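Open Day at Firitz: Bins, Cloth and a Slow Arm

Man-sik Min turned the overhead lights down before the June demonstration at Firitz began. The detection software, he explained, was tuned under weak light, and he prefers to show it under the conditions it was tuned for. Visitors came through in groups of 4, signed a sheet at the door and stood behind a line of tape on the floor.

Min runs the handling group at Firitz, which builds picking software for small warehouses and repair depots. Before that he worked at Stinov on conveyor timing. He speaks in short sentences and corrects himself when a term is loose. Asked to describe the group's work, he said, "We write the part between the camera and the fingers. Other people make the arm. Other people make the camera."

The first station was bin picking. An arm reaches into an open container on a desk, closes on a part, lifts it and sets it down at a fixed point. The software selects one candidate at a time and plans again after each lift.

"A bin is a bad place for a gripper," Min said. "The walls limit the angle of approach. If you come in steep, you can reach the corners, but you see less of what you are doing. If you come in shallow, you hit the rim."

His group allows for the rim by treating it as thicker than it measures. The margin costs some reach at the corners. Min considers that acceptable, as a stop caused by contact takes longer to clear than a missed part.

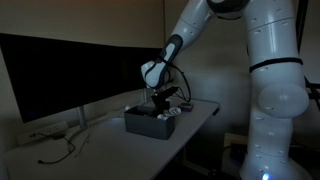 How does the system decide which part to pick first? It ranks the candidates by clearance around each one, and takes the part with the most free space for the fingers, even when another part lies higher in the bin.

Min gave the test figures without being asked. The current release, named Lorkunmont, was run for 3974 picks before the open day. The log holds 721 entries marked for review, a category that covers any pick in which measured finger travel differed from the plan. "Marked for review is a wide label," he said. "Many of those completed. We keep them because the difference is information."

A visitor asked why the arm moved so slowly. Min replied that speed was capped for the open day and that the cap was a setting in the controller. He declined to give the uncapped cycle time, as it depends on the part, the bin depth and the distance to the drop point.

The second subject was fabric, which the group took up after a request from Han, a textile sorting firm. Rigid parts can be matched to a stored shape. Cloth can't. The planner looks instead for a fold or a raised edge and estimates how much material will come up with it.

"You ask for one item and you get a bundle," Min said. "The fingers don't know where one piece ends. From the wrist camera you may see white knit and a ribbed beige piece in the same grip, with something black behind them. A person sees separate pieces. The software has to argue its way there."

The group's present method is to compare the view before closing with the view after lifting. If the second view contains a color or texture missing from the first, the grasp is labeled as mixed. What happens next is left to the customer. Han wants mixed grasps put down and tried again. Another site might send them to a person.

Min was cautious about grip force. Too little and the cloth slides out during the lift. Too much and the fingers hold material that was only lying against the target. The force setting runs on a scale that ends at 100, and he changes it in small steps, one fabric type at a time.
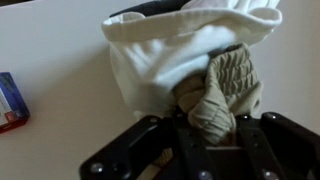
What Comes Next

The next release will keep the ranking method for rigid parts and replace the edge finder used on cloth. Min expects the work on ribbed material to take longest, as the ridges produce many false edges.

He doesn't plan to combine the two stations into one program. "They share a motion planner and a logger," he said. "The rest is different work, and I would like it to stay in different files."

Firitz will send the bin test log on request to visitors who signed the sheet. The fabric log will follow once the labels have been checked.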